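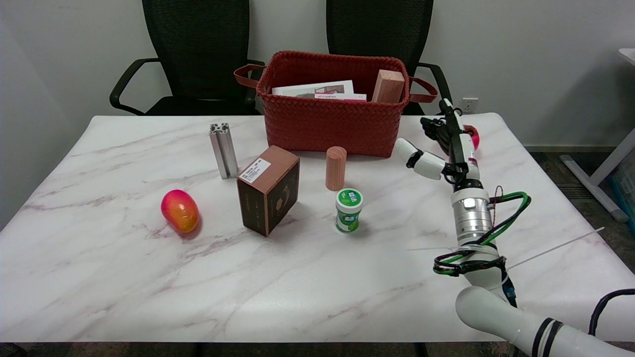
How many demos before I should start changing the table around?

Posted by wistgate_annie

Hi all, first time posting. I'm collecting teleop demos for a pick and place task (put the named thing in the basket) and I've got 100 recorded so far. Every one of them uses the same layout, give or take an inch. Mango on the left, wooden cylinder in the middle, little green-and-white jar in front of it, basket at the back. I trained on the whole lot last night and it does great as long as I set the table exactly like I did when recording. Move the mango a hand's width and the arm goes to where the mango used to be – it closes on air and then very proudly carries nothing to the basket.

So do I keep going with the same layout until it's solid and then start mixing, or have I already wasted a bunch of time? I can do 20 good ones in a sitting before my wrist complains.

Brunello Piras

Start mixing now. I did the same thing on my first set and kept telling myself the next batch would fix it. Your policy has learned a path through the air and it has no reason to look at the mango, so more of the same will only make it surer of itself.

What I do now is move everything between takes, even the stuff I'm not picking up. Turn the mango so the stem end points somewhere else, stand it closer to the basket, swap the sides. Slide the basket a bit too, people forget the basket. And change which object you ask for without resetting the table, so the same layout shows up with two or three different targets. That helped me more than anything.

Don't throw out the 100, by the way. I kept 40 of my old fixed ones and mixed them with 70 new ones where everything moved, and the result was way better than the old set alone. Also leave in the takes where you miss the first grab and recover, if the recovery is clean. I used to delete those and I regret it.

One more thing, hold a few layouts back and never record them. Test on those only. Testing on the table you trained on will make you feel good and tell you very little.

tosta_bench

Lighting!! Mine worked at 9 in the morning and fell apart by 4 in the afternoon. Record at different times of day.

hajji44

What he said about the basket. Also which gripper are you using? I had trouble with round stuff until I slowed down the close.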